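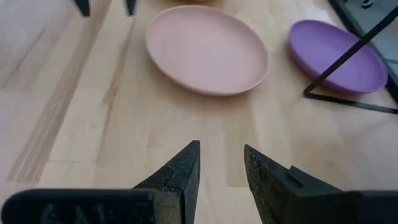 Häufige Fragen zum Geschirrverleih Brillach

Muss ich Kunststoffteller vor der Rückgabe spülen?
Ja. Wir hatten das im Februar eine Weile anders geregelt, und wer wissen möchte, wie eine Kiste mit eingetrocknetem Kartoffelsalat nach der Heimfahrt riecht, darf gern anrufen. Bitte mit warmem Wasser und etwas Spülmittel, danach abtrocknen. Für flache Teller mit niedrigem Rand wie den rosafarbenen auf dem hellen Holz genügt ein weicher Schwamm. Scheuermilch macht die matte Oberfläche nicht sauberer, nur trauriger.

Dürfen die Teller in die Mikrowelle?
Nein. Auch nicht ganz kurz.

Gibt es das Rosa auch in Weiß?
Nein, Weiß haben wir nur in Porzellan. Die Kunststoffserie heißt bei uns Roritz und wird nach Farbe sortiert ausgegeben. Gemischte Kisten packen wir auf Wunsch, über die Reihenfolge im Stapel diskutieren wir nicht mehr.

Wie viele Teller passen in eine Kiste?
30. Man bekommt auch mehr hinein, aber dann geht der Deckel nicht zu, und der Deckel hat recht.

Was kann man höchstens ausleihen?
300 Teller pro Termin. Für größere Feste bitte früh melden, im Lager stehen zwar 2000 Stück, nur sind die im Sommer gern schon verplant.

Wie schütze ich meinen Holztisch?
Vor kalten Tellern gar nicht. Bei Suppe und Soße empfehlen wir einen Untersetzer oder wenigstens einen Lappen in Reichweite. Geölte Dielen und Tischplatten nehmen Rote Bete dankbar auf und geben sie nicht wieder her.

Ein Teller ist zerkratzt. Was nun?
Leichte Messerspuren gelten als Lebenserfahrung und kosten nichts. Tiefe Schnitte bitte bei der Rückgabe zeigen, Poul Eyvindsson entscheidet dann. Er ist milder, als er schaut, vor allem nach vier Uhr nachmittags.

Kann ich die Teller behalten?
Überraschend viele Leute versuchen es. Fehlende Stücke stellen wir in Rechnung.

Geschirrverleih Brillach · Kontakt · Impressum · © Alle Rechte vorbehalten · Nach oben
12 Kommentare · 30-mal geteilt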